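Ticket 447 – Korlow arm, fruit putting-away, Trinder kitchen
Status: Open (reopened twice)
Opened: 05/06/2019

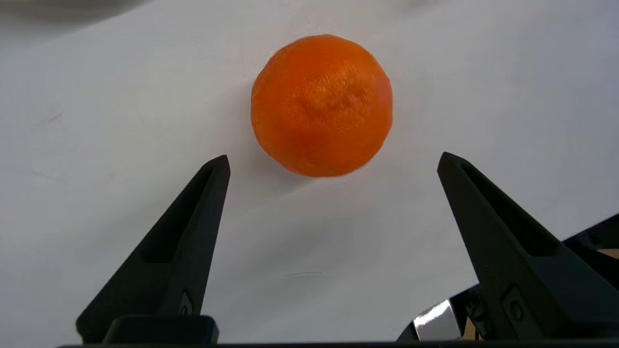
Reopening this. The last reply from Clenonico support says the fault is "resolved in current software" and asks us to confirm. We can't confirm. We ran the same job again after the update: pick up one orange, put it in the bowl, go back to rest. Out of 183 tries it finished 45. The sales sheet calls this a household task ready for daily use.

What we've done so far, so that we aren't asked again:

Restarted arm and controller. No change.
Reloaded the Shaikh grasp settings from the original download. No change.
Slowed the closing speed to half. Slightly better on small oranges, worse on big ones, which now get nudged along the table before the fingers meet.
Cleaned the camera window with the cloth supplied. No change.
Changed the ceiling light for a dimmer one. Worse.

Reply from support: Please check that the fruit is placed within the marked pick area and that the surface is plain and light in colour.

Our reply: It is a white surface with one orange on it. I don't know how to make it any plainer. If the job only works with the fruit set out singly on white, then somebody has to take it out of the bag and set it out first, and at that point they might as well put it in the bowl.

Reply from support: The log shows "object lost" after contact. Can you try a higher grip force?

Our reply: Tried at two higher settings. At the first, the same error. At the second it held on, but the peel was dented and one split. Went back to the default. Please also note that the log records a success whenever the fingers stop closing, even if the orange is on the floor – we have 12 of those, already taken off the total above.

Reply from support: Passed to engineering. Expected fix in October.

Our reply: Fine, but please leave the ticket open until then. We paid roughly 3,000 for the kitchen add-on and were told it would do fruit, cups and cutlery. We haven't dared try the cups.

Still needed from Clenonico:
– what counts as a finished pick in the log
– the range of fruit sizes it was tested on
– whether the add-on can be returned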